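Two grippers and a coat rail: a chat with Wendy Pilkington

I caught Wendy just after lunch, when she'd already spent the morning hanging up jackets.

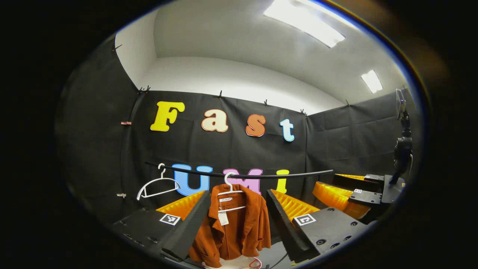
She's been comparing finger pads for Gostach, and clothes are her favourite test. "Blocks are easy," she told me. "A collar moves the moment you touch it, and then you find out what your pads are like."

So which one's winning? She laughed at that. The ridged foam is ahead – 411 tries so far, 106 of them with the older smooth rubber, which she's gone right off. "It let hangers twist. Drove me mad!"

Her colleague Nghĩa Phùng disagrees, by the way. He thinks the rubber only needs a firmer squeeze, and he's asked for two more weeks with it. Wendy's given him three days.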